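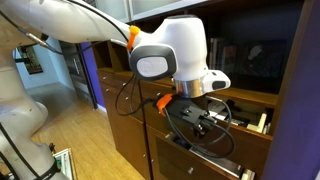 Soporte de Jostier: Gracias por el registro tan completo, da gusto abrir un tíquet así. Antes de tocar nada, ¿podríais decirnos si el tirón aparece también al guiar el brazo a mano, o solamente cuando lo lleváis desde el mando remoto? De eso depende por dónde empezamos.

Respuesta del equipo de Varnstead

¡Gracias a vosotros por contestar tan pronto! Hemos hecho la prueba con calma y el tirón sale en los dos casos, aunque no igual. A mano se nota como una pequeña resistencia en la muñeca, justo cuando la pinza baja hacia el cajón, y si uno insiste con suavidad acaba cediendo. Por control remoto es bastante más feo: el brazo se queda clavado un instante y luego recupera de golpe todo lo que le debía al mando, con lo cual la demostración queda inservible para enseñarle nada.

La tarea es la de siempre, abrir el cajón del armario, bajar la pinza y volver a cerrarlo. De 7 demostraciones remotas que grabamos por la mañana tuvimos que descartar 2 por este motivo. Las otras se pueden aprovechar, creemos, pero preferiríamos no mezclarlas hasta saber qué pasa.

Ya hemos probado lo siguiente:

Reiniciar el controlador y el mando, por ese orden. Sigue igual.
Repetir la calibración de la muñeca desde el menú de Mofokeng. Termina sin errores.
Bajar la velocidad máxima a la mitad. El tirón se suaviza, pero está.
Mover el brazo con el cajón cerrado y sin acercarnos al mueble. Ni rastro del problema.

Esto último nos hace pensar en los cables. Los de la pinza cuelgan formando bucles, y alguno llega a apoyarse en el borde del cajón abierto. El clip naranja de la muñeca sujeta bien su tramo – lo hemos comprobado con la mano –, pero más abajo hay mucha holgura.

Una cosa más, por si ayuda: en el registro aparece el aviso 2,874 justo antes de cada parada, y el límite de la cola de órdenes está en 2,000, que es el valor que traía de origen. No sabemos si tienen relación.

Soporte de Jostier: La tienen, o eso sospechamos. El aviso indica un par inesperado en la muñeca, y un cable que engancha lo provoca con facilidad. No cambiéis todavía el límite de la cola, por favor. Con el brazo parado, recoged la holgura hacia el eslabón, dejando margen para el giro completo, y grabad unas cuantas demostraciones nuevas.

Respuesta del equipo de Varnstead

Hecho, y muy agradecidos. Guiándolo a mano ya no se nota la resistencia. Por control remoto hemos grabado una tanda corta sin ninguna parada, aunque el aviso ha salido una vez al girar mucho la pinza. Dejamos el tíquet abierto hasta repetirlo con el otro mando, el que está en Umorthorpe, y adjuntaremos aquí el registro nuevo en cuanto lo tengamos.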